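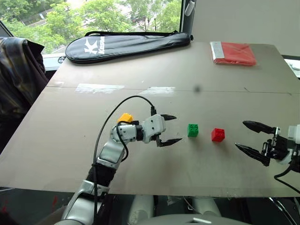

Project log, bimanual brick task, third-year manipulation unit. Posting this as a thread so the other two groups can check their own settings against ours. Friday, March 8, 2019.

Task as set by Polyxeni Dimitriou: coloured bricks at arbitrary positions on the board, two arms, one brick per arm at a time, no operator input after the start command. Marks are for completed picks, with a penalty for any contact between the arms.

The control stack is Caruso on top of the department's driver layer. We renamed our fork Prukness so it stops colliding with the other group's install. If your launch script still points at the old path, you are running their gains, not yours.

Workspace split: left arm owns everything left of the board's midline, right arm owns the rest. Bricks within 40 mm of the midline go to whichever arm is idle. If both are idle, left takes it. Crude, but it never deadlocks.
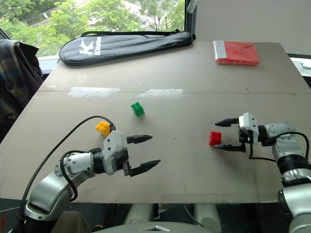
Approach height is 10 cm above the board, then a straight vertical descent at low speed. We tried a slanted approach to save time and kept clipping the studs with the lower finger. Vertical is slower and we are keeping it.

Colour segmentation is fine on red and green. Yellow is the weak one. The board is a grey-beige and in strong daylight the two get close in hue, so we threshold on saturation first and hue second. That removed most of the false positives near the window side.

Gerasimos Sotiropoulos rewrote the grasp orientation code this week. It now fits a rectangle to the brick and aligns the fingers across the short side. The old version took the angle from the stud pattern, which failed whenever the brick was more than 7 degrees off the board plane.
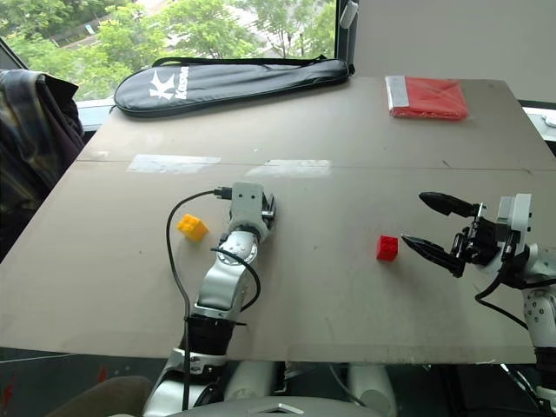
Cable slack matters. Too little and the wrist stops short at full rotation; too much and the loop drops into the view of the overhead mask. Set it with the arm at its furthest reach, then rotate the wrist both ways before you tighten anything.

Open item: the finger opening is still a fixed value. Etus, the planner the Talside group uses, scales it to brick width. We want the same before the August demo – probably a lookup table, one entry per brick size.

Config files are in the unit repo under our group folder. Please don't edit them in place, copy them first.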